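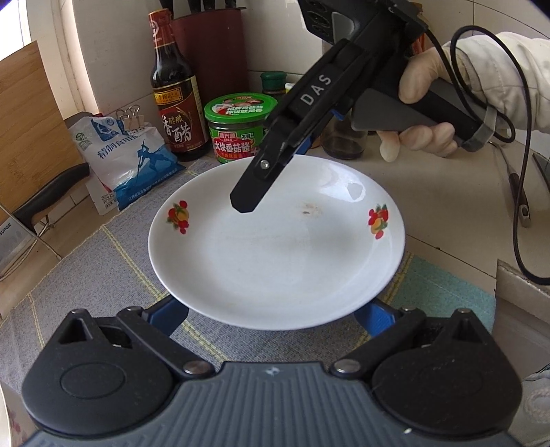 **Ceritz School of Hospitality Management**
**Food and Beverage Operations II**
**Handout for Unit 4: Tableware Selection, Inventory, and Replacement**

Students should read this handout before the Monday lecture. The lecture will assume familiarity with the terms in Section 1 and will spend most of its time on par levels and the Flotuvley case.

## 1. Ceramic bodies

The word "china" is used loosely in the trade. Purchase orders should name the body of the ware, as the body determines much of its price and its service life.

**Earthenware** is fired at a comparatively low temperature. The body remains porous and depends on its glaze to keep out water and grease. Once the glaze is chipped, the exposed area absorbs liquid and may discolor. Earthenware is inexpensive and accepts strong color well. It is used in cafés and seasonal operations, where a short life may be acceptable.

**Stoneware** is fired at a higher temperature and is dense and heavy. It holds heat for a useful period and tolerates rough handling. Its weight is a real cost: servers carry fewer pieces per trip, and shelving must be rated for the load.

**Porcelain** is made from a refined clay containing kaolin and is fired until the body becomes glassy. It absorbs very little water. Hotel porcelain is made thicker than domestic porcelain, particularly at the rim and foot, where most damage occurs.

**Bone china** contains calcined bone ash. It is light, white, and translucent, and it is stronger than its appearance suggests. Its price generally limits it to fine dining and private functions.

The term **vitrified** refers to the condition of the fired body and may be applied to more than one of the categories above. A supplier who describes ware as "vitrified" has not yet stated what it is made of. Ask for the specification sheet.

## 2. Shape

The parts of a plate have standard names. The *well* is the flat or slightly sunken center. The *rim*, also called the *shoulder* in some catalogs, surrounds it. The *verge* is the line where the two meet. The *foot* is the raised ring on the underside.

A wide rim frames the food and gives the server a clean place to hold the plate. It also takes up space. An operation with small tables may be better served by a *coupe* shape, which has no distinct rim and curves gently upward to its edge. Coupe plates give more usable surface for the same diameter, but sauces travel farther on them, and kitchen staff will need to adjust portioning and plating.

The foot should be inspected on every sample. An unglazed foot that has not been polished will scratch the plate stacked beneath it, and these scratches collect residue. Run a fingertip around the foot of each sample before approving an order.

## 3. Decoration

Decoration is classified by its position relative to the glaze.

| Type | Position | Durability | Notes |
|---|---|---|---|
| Underglaze | Beneath the glaze | High | Protected from cutlery; color range more limited |
| Inglaze | Sinks into the glaze during firing | High | Common on commercial ware |
| Onglaze | On the surface of the glaze | Moderate to low | Widest color range; wears under detergent and abrasion |

Metallic bands in gold or platinum are normally onglaze. Most are unsuitable for microwave use, and many are damaged by commercial dish machines. Confirm both points in writing before purchase.

Placement of a motif deserves as much attention as its design. Decoration in the well is hidden by food and is exposed to knives. Decoration on the rim remains visible through the meal and is subject to less cutting. Where a motif appears at fixed points on the rim, the operation must decide which way the plate should face the guest, and this rule must be written into the service manual. A plate set with its motifs at random angles across a banquet table looks careless even when every other element is correct. Crested plates are conventionally set with the crest at the top, directly opposite the guest.

Patterned ware also carries a supply risk. A plain white plate from one manufacturer can often be mixed with a similar plate from another. A discontinued pattern can only be matched from remaining stock. The contract should state how long the manufacturer will continue to supply the pattern and how much notice will be given before it is withdrawn.

## 4. Table coverings and placemats

The covering beneath the plate affects noise, cleaning time, and the wear on both the tabletop and the foot of the plate.

- **Linen cloths** absorb sound and give a formal appearance. Laundry is the main cost and should be budgeted per cover.
- **Woven synthetic mats** can be wiped between seatings. Crumbs lodge in the weave, and the mats should be brushed and washed at the end of service.
- **Stitched fabric mats** must be laundered. Test the color of contrasting thread before placing a large order, as some dyes run.
- **Bare tables** reduce costs but expose the tabletop to scratches and increase noise in the room.

Mats should be large enough to hold the main plate and cutlery of one cover without overlapping the next. Measure the table before choosing the mat.

## 5. Par levels

A *par level* is the quantity of an item that must be on hand for normal service to continue. For tableware it is found by multiplying the number of seats by a par factor. The factor depends on three conditions:

1. how often the item is used in the course of a meal;
2. how quickly used items return from the dish room;
3. how long replacement stock takes to arrive.

Side plates and coffee cups usually require a higher factor than main plates. Items used for a single dish, such as gratin dishes or oyster plates, should be calculated from forecast sales of that dish. Applying a seat-based factor to these items is a frequent error in student work and results in overstocking.

Reserve stock should be kept separately from working stock, in closed cartons, and under a sign-out procedure. When reserve stock is stored on open shelves beside the service area, it becomes working stock within a short time, and the operation loses its warning that losses are rising.

## 6. Breakage and loss

Breakage is recorded at the point where it occurs. The minimum entry gives the item, the quantity, the location, and the shift. Students will use the Trellex inventory worksheet for this purpose. The worksheet is on the course page and should be downloaded before the lab session.

The following points of damage should be examined during any operational review:

- **Soiled drop-off.** Mixed stacking, with bowls beneath plates or cutlery between plates, causes rim chips.
- **Racking.** Overfilled racks allow pieces to strike one another during the wash cycle.
- **Thermal shock.** Plates moved directly from a cold store to a very hot surface may crack.
- **Stacking height.** Tall stacks place excessive load on the lowest pieces and encourage dragging.

Gray or black lines on the surface of a plate are commonly mistaken for scratches. Many are *metal marks*, which are deposits left by cutlery, and can be removed with a suitable cleaner. Brown marks may be tannin staining from coffee or tea, or may indicate a flaw in the glaze. A marked plate should be cleaned and inspected again before it is written off. A chipped or cracked plate must be withdrawn at once, regardless of the size of the chip.

## 7. Case for discussion: The Flotuvley

The Flotuvley is a lakeside hotel with a dining room of 56 seats and a separate breakfast terrace. Its management bought 800 pieces of onglaze decorated porcelain from Hrnčiar, a regional wholesaler, to mark the reopening of the dining room. The order covered main plates, side plates, and soup plates in one pattern.

After the first season, the manager reported the following:

- 61 pieces had been withdrawn, nearly half of them side plates;
- the pattern on many of the remaining pieces had visibly faded;
- dining room plates were being taken to the breakfast terrace on busy mornings and were not always returned;
- Hrnčiar had quoted a lead time of 30 days for replacements and could not guarantee a color match with the original order.

No breakage record had been kept by location. The dish room used a detergent selected for glassware.

Prepare written answers to the following:

- Which of the reported problems could have been prevented at the specification stage?
- What information is missing from the manager's report, and how should it be collected during the coming season?
- Should the terrace be supplied with separate ware? State the effect of your answer on storage and on par levels.
- Draft a supply clause that would address the color match and the lead time.

Answers should be typed and submitted with the completed worksheet. Calculations must be shown. Assumptions regarding the par factor must be stated and justified, and work submitted without them will be returned for revision.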